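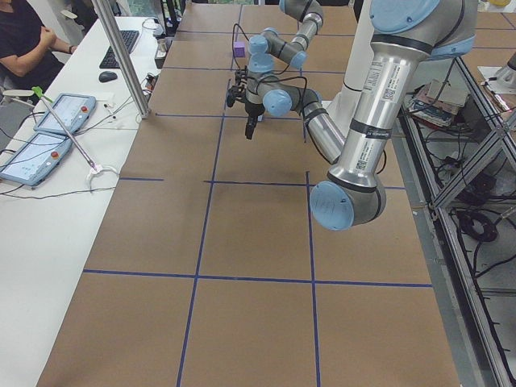
Pisteck Kistar gripper and Lei wrist camera: two months on the bench
Reviewed by Philomena Agbenyega, 26th October

I have been meaning to write this up since September, when the Kistar first came out of its (very handsome) box, and I'm glad I waited, because my opinion of it has softened a good deal. We run a pair of arms over a papered table marked out with blue tape, and for years the gripper on the end was whatever came with them. It did the job. But we handle soft things mostly, foam shapes and the like, and I wanted fingers that would take hold of a cube without squashing it into a biscuit.

Fitting it

Oh, the joy of a gripper that bolts on first time! The adapter ring was the right one, the screws were in a labelled bag, and Marichka Melnychuk had it mounted before my tea was cool enough to drink. My one grumble is the cabling. Pisteck supply a single length and it is a generous one, so you end up with loops at the wrist that want tying back, and no clips in the box to tie them with. At 2000 pounds for gripper and camera together I do think they might have run to a few clips.

The pendant software is plain and friendly. You set the opening width, the speed and the squeezing force on one page, and there are 12 slots for saving your settings under names of your own, so "gentle foam" and "less gentle foam" can sit side by side.

How it picks

I was most curious about the force control, so we kept to foam cubes for the first few weeks and moved them from one taped cell to another. On its lowest setting the Kistar closes slowly and stops when it meets something, and the fingers stay put after that, with none of the little hunting movement our Tistamix always makes. The Tistamix is the better gripper for speed, mind you, and I still reach for it when the job is a wooden block or anything else that doesn't mind being grabbed. For soft material I'd choose the Kistar every time.

It does like its target square on. Come in at a slant and one fingertip touches first and pushes the cube along the paper before the other has arrived. We got over that by turning the wrist before the descent – a small change to the program, though it took me an embarrassing afternoon to think of it.

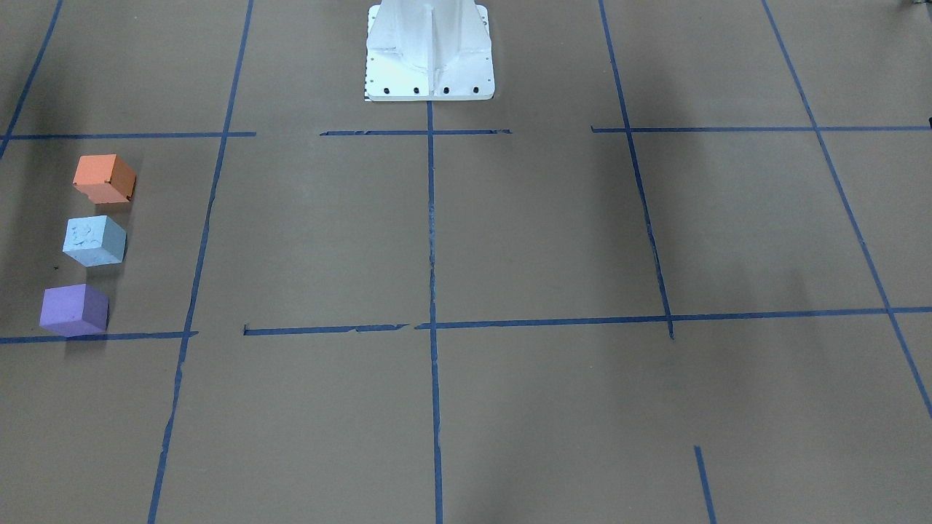 Senga Gourlay had the same trouble with hers and dealt with it the other way round, by leaving the wrist alone and slowing the last 8 millimetres of the closing stroke, which she says cured the pushing completely and cost her very little time. I have since tried it and she's right, at least for light foam. With anything heavier I noticed no difference between her way and mine.

The camera

The Lei clips on beside the fingers and I have grown very fond of it. Colours come through soft but easy to tell apart, so lavender foam and pale blue foam are never muddled, and up close you get the pits and nicks in the surface of a block as well. Even a little pen cross on the paper is clear enough to aim for.

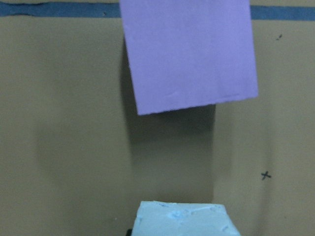 Shadows are its weak point. Under our ceiling lights a held piece can throw a patch dark enough to confuse the edge finder, and the automatic exposure is a bit slow to make up its mind. Switching to manual exposure helped enormously, and I'd suggest doing so on day one. The setting is hidden on page 11 of the manual, under "Other", bless them.

Would I buy the pair again? Yes, if soft handling is most of what you do. If you're mainly after speed, keep your money or look at the Tistamix, which has a sturdier feel and a much duller manual. Pisteck tell me that cable clips can be ordered separately, and mine are on their way.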